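Replacing or Adding a Desktop Hard Drive: Workshop Notes

Posted by Roxana Flores, 25 Aug 2026

These notes cover 3.5-inch drives in ordinary tower cases. Laptop drives and small solid-state drives mount differently and are left out.

Before opening the case

Copy anything you need off the old drive. On our bench machine, 412 GB over a USB cable was an overnight job, so start it the evening before. Shut the computer down fully, switch off the power supply at the back, pull the cord, then hold the power button for a few seconds.

Lay the case on its side on a firm table. Carpet builds static. Touch bare metal on the chassis before you handle a drive, and again whenever you come back to the work.
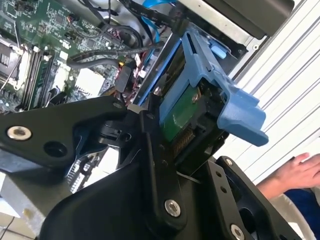
Cables

Each SATA drive takes two: a narrow data cable and a wider power cable. Both connectors are L-shaped and go on one way only. Pull by the plug, never by the wire. If the data plug has a metal clip, press it flat first.

Label the cables with masking tape if there is more than one drive. Nithin Rodrigues skipped this on a four-drive machine and spent the evening sorting out the boot order.

Carriers and screws

Plastic carriers usually flex open at the sides, with short pins that sit in the drive's screw holes. Seat the pins on one side, then bend the other side over. Do not twist the carrier; old plastic cracks at the corners. For screw mounting, 3.5-inch drives normally take 6-32 screws. Tighten until snug and stop.

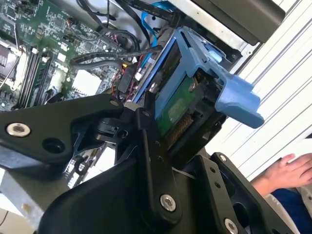
Does it matter which way up the drive is mounted?

Flat or on edge are both fine for most desktop drives. Avoid odd angles, leave a gap for air, and make sure the drive cannot shift when the case is moved.

After closing up

Check that no cable touches a fan. A new drive will not show up in the file browser until it has been initialized and formatted in the system's disk tool. Check the size shown there before formatting, so the wrong drive is not erased.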